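How to sew a simple tablecloth with mitred corners

Posted 07/08/2020 by the Milura sewing room
4 comments | 90 shares

I love a tablecloth project! It's all straight lines, it uses up that big piece of cotton you've been saving, and you get to learn the mitred corner, which looks terribly clever and is really just a bit of folding and one diagonal seam. If you can thread your machine you can make one this weekend.

What you'll need

Cotton or a cotton-linen blend, washed and dried (please do this first, a shrunken hem will break your heart)
Matching thread
Tape measure, fabric scissors, pins
An iron, which will do half the work

Measuring up

Measure the length and width of your tabletop. Decide how much you want hanging down each side – I like about 20 cm on a small table – and double it, because there are two sides. Then add 10 cm to each measurement for the hem. So a top 90 cm square gives you a piece 140 cm square. Checks and ginghams are wonderful for beginners as you can cut straight along a line in the pattern and forget about chalk altogether.

Pressing the hem

Fold each edge 1 cm to the wrong side and press. Fold again by 4 cm and press hard, so you get a good sharp crease. Do all four sides before you go anywhere near the corners.

The mitred corner

1. Open out the 4 cm fold at one corner, leaving the 1 cm fold tucked in.
2. Find the spot where the two creases cross. Fold the corner in over that spot so the diagonal crease runs right through it, and press.
3. Open it up again, then fold the whole cloth diagonally, right sides together, so the two hem edges line up.
4. Pin and sew along the diagonal crease, backstitching at both ends.
5. Trim the seam to 5 mm, snip the point, turn it out and poke the corner gently with a knitting needle.

Give it a press and admire it. I still get a thrill every time!

Tables, patterned cloths:
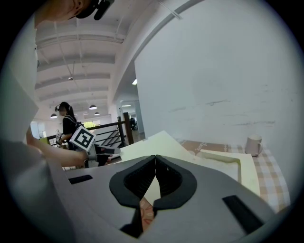
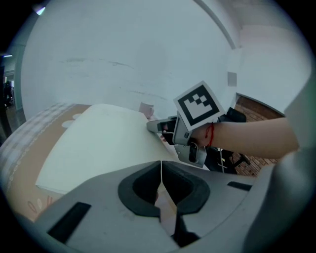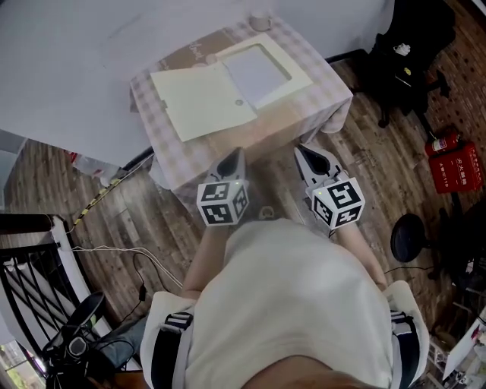 Once all four corners are turned, stitch around the hem close to the inner fold. Go slowly at the corners, leave the needle down and pivot. If your cloth is slippery, run a line of tacking first and pull it out afterwards.

For a round table you'll need a different hem altogether, and I'm working on that one for September.

Recent posts
Napkins from leftover cotton
Which needle for linen?
Easy bias binding
Getting wax out of a tablecloth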